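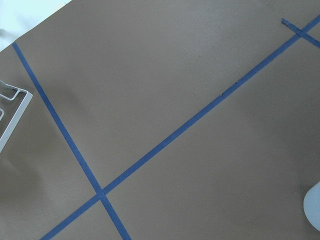
Participants wanted: seated reach and hand sorting at table height

5 min read

Rirkar is recruiting adults for a study of seated reach during light sorting work. The study runs from September until all places have been filled. There are 200 places. Each participant attends one session and is paid £30 at the end of it.

Background

Tables for seated hand work are usually specified from reach tables that give a single figure for comfortable forward reach and a single figure for maximum forward reach. The figures are taken from a straight-backed posture with the shoulder against a support. People sorting small items do not sit like that for long. They lean, shift the hips, turn the trunk and use the free hand as a prop. The result is that a table laid out from published reach values may place items closer than necessary on one side of the body and further than is comfortable on the other.

An earlier study, Benov, recorded 1,256 sorting trials with a fixed chair. It found that the working area drifted towards the dominant hand over the course of a trial, and that the drift was greater at the lower of the two table heights. It did not allow the chair to move, and it did not include anyone over the age of 60. The present study, Zunach, repeats the sorting task with a free chair and a wider age range.

What the session involves

A session lasts 90 minutes including breaks. On arrival you will be given the information sheet again and asked to sign a consent form. We then take six body measurements: standing height, sitting height, elbow height when seated, upper arm length, forearm length and hand length. These are taken over ordinary clothing with a tape measure and a calliper. Please wear a short-sleeved or close-fitting top.

You will then sit at a table and sort small parts into trays. The parts are plastic washers, card tokens and wooden pegs. None is heavier than an apple. There are four sorting blocks of eight minutes each, two at one table height and two at another, with a rest after every block. You may adjust the chair at the start of each block and move it at any point during the block. We ask only that you stay seated.
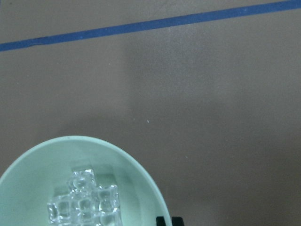 Tray positions differ between blocks and are set by the researcher before you sit down. The order is drawn in advance, and the researcher cannot change it on the day. Reference lines on the work surface are laid in blue tape, which shows up clearly against a plain brown top, and there is no lettering on the surface to read or remember. You may rest your hands and forearms on either side of a line. If the tape lifts or catches on a sleeve, tell the researcher and the block will be paused.

After each block you will complete a short rating sheet covering the neck, both shoulders, the lower back and both wrists. The scale runs from "no discomfort" to "would stop now". If you mark "would stop now" for any area, the session ends and you are paid in full.

Speed is not scored. We record where each part is picked up and put down, the position of the chair, and the ratings. Errors in sorting are noted but are not used to judge individual participants.

Who can take part

You can take part if you:

- are aged 18 to 75
- can sit for 30 minutes at a stretch without pain
- can use both hands to pick up small objects
- can tell apart red, green and yellow tokens under indoor lighting
- can follow spoken and written instructions in English

You cannot take part if you have had surgery to the shoulder, arm, hand or back in the past 12 months, if you are being treated for a repetitive strain injury, or if you took part in Benov. Pregnancy does not exclude you, but the table heights are fixed within each block and you may find the lower one awkward. Please ask before booking.

Left-handed participants are particularly needed. Benov had too few for a separate analysis. We also have unfilled quotas for people over 60 and for people shorter than 155 cm.

Glasses, hearing aids and wrist supports may be worn. Rings and bracelets should be removed where possible; lockers are provided.

Location and access

Sessions take place in room 269 at the Barreto building, second floor. There is a lift from the main entrance. The corridor is step-free and the door to the room is wide enough for a powered wheelchair. Wheelchair users may use their own chair for the whole session. In that case the chair adjustment step is omitted and the data are analysed as a separate group.

Cycle racks are at the rear of the building. There is no participant parking apart from two accessible bays, which have to be reserved when you book.

Start times are 9.15 am, 11.15 am, 2 pm and 4 pm. A limited number of 6 pm sessions will be added if there is demand.

Payment and travel

Payment is by bank transfer or gift card and is authorised before you leave the room. Transfers normally clear within five working days. Local bus fares are refunded against a ticket or a screenshot of the app. Rail and taxi fares are refunded only if agreed in writing beforehand.

You may withdraw at any time without giving a reason. Payment is not affected.

Data

Your name and contact details are kept apart from the measurements and are deleted once payment has cleared, unless you ask to hear about later studies. Measurements and ratings are stored under a participant number. You can ask for your data to be removed up to 14 days after the session. After that the link between name and number no longer exists and removal is not possible.

A summary of the results will be sent to anyone who requests it on the consent form. Individual results are not issued.

How to apply

Complete the screening form on the Rirkar participants page, or ask for a paper copy by post. The form asks for age, height, dominant hand and preferred start times. Suitable applicants will be offered a session within ten working days. If a quota is already full you will be placed on a reserve list and told so.

Questions about the task, the measurements or eligibility should go to Bence Fodor, study researcher. Questions about access, payment or bookings should go to Gregor Laing, participant office. Please quote "Zunach" in the subject line.

Back to top

Contact | Accessibility | Privacy | © Rirkar. All rights reserved.

This site uses cookies to remember your form entries. Accept all / Manage settings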